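3.2 Surface finish and cleaning effort in shared kitchens

The second part of the study dealt with the work surfaces themselves. Tenants in the Drerville buildings had complained for several years that the newer kitchens looked dirty even shortly after cleaning, while the older kitchens, with painted or tiled counters, drew few complaints. Hegde and Boiko had earlier put this down to the number of users per kitchen. We found no support for that view in our own records, and so we looked at finish as a separate factor.

Surfaces were grouped by how they reflect light at a low angle. A brushed steel top spreads reflected light mainly across the direction of the brushing, so that a single lamp or window shows up as a long streak. Within the streak, smears and dried drops stand out strongly; outside it, the same marks are hard to see. The apparent state of the surface therefore depends on where the viewer stands (Figure 4), and two raters on opposite sides of a table can give scores that differ by several points.
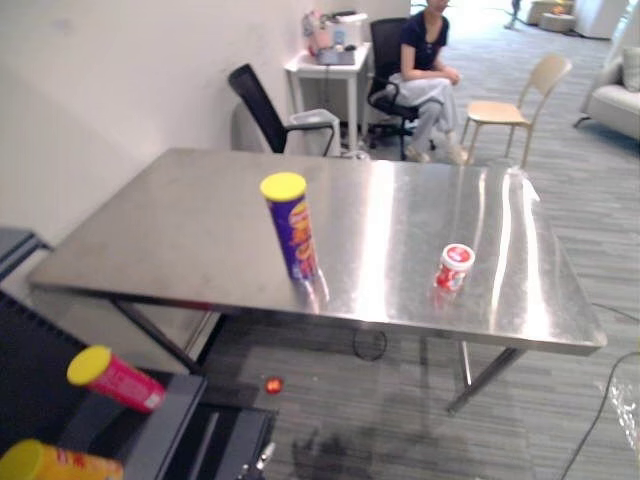
Figure 4. Brushed steel table top with bright streaks on one half and a duller finish on the other.

To limit this effect, each surface was scored twice, from adjacent sides, and the lower score was kept. Scoring followed the Skorent scale, which runs from 0 (heavy soiling) to 20 (no visible marks). Ceiling lights were switched on for all visits and blinds were closed where fitted. Visits to the Quiambao annex took place in the evening only, as the building was in use for classes during the day.

In total, 534 scores were collected. Of these, 85 were dropped, mostly where a surface was too crowded to be judged or where the second rater had not recorded a position. The remaining scores were compared with the cleaning logs kept by each building. The logs vary in quality – those from the annex give start and end times, while the others give only a tick for each round – and time spent on cleaning could be worked out for the annex alone.

Steel surfaces scored lower than tile or painted wood in the first hours after cleaning, but the gap closed by the following morning. Swab results taken alongside the visual scores did not show a matching difference. This agrees with the laundry room survey by Grasso, in which visible marks on metal were a poor guide to actual residue. Wiping along the grain with a nearly dry cloth raised the visual score more than a change of detergent did.

The effect of table edges was not studied in detail. Raters noted that residue tended to collect along rims and joints, and in eight kitchens the edge was given a separate score in the comments field. These comments are discussed in Section 4, together with the differences between raters.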